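Rescue rabbit listed as "dwarf" is now 11 pounds – normal??

Elin Gwynne
Adopted Chevalier in January, was told he'd stay tiny.

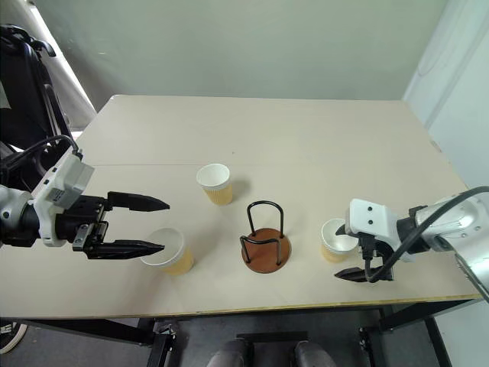

2 replies

hollowaybun
Not a dwarf, sorry. Sounds like a Flemish mix, they can grow past a year old. Get him a bigger pen and a vet check – ask about his hocks, heavy rabbits get sore feet on wire or hard floors. Unlimited hay, go easy on pellets. And tell the rescue so they fix thier listings.

Lestia
same thing happend to me. mine eats like a horse lol. great rabbit tho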